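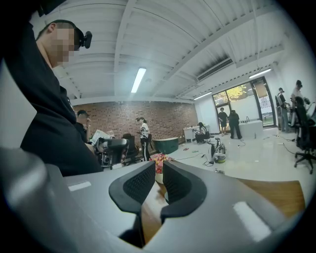
Department of Economic History, Quinlan College

Chapter 2
The Price of a Loaf

Bread has caused more trouble than most kings, and has generally been better value. This chapter follows the loaf through the market town of Custell, where the price was fixed by the town court and the bakers were fixed, now and then, by the crowd.

The rule was simple enough to be cheated by anyone. When grain went up, the penny loaf stayed a penny and shrank. Custell's court rolls record 127 fines for short weight, many of them paid by the same family, who seem to have treated the fine as a sort of rent.

Roswitha Schwerdtfeger, whose edition of the rolls we use throughout, takes a kinder view of the bakers than we do. She points out that the town had almost 2,000 mouths to feed and one decent mill, at Grirnudance, which stopped whenever the river froze.

We begin with the harvest and the miller's share, then turn to the oven. Readers who find weights and measures dull may skip to the July riot, though they will have to come back to learn what it was about.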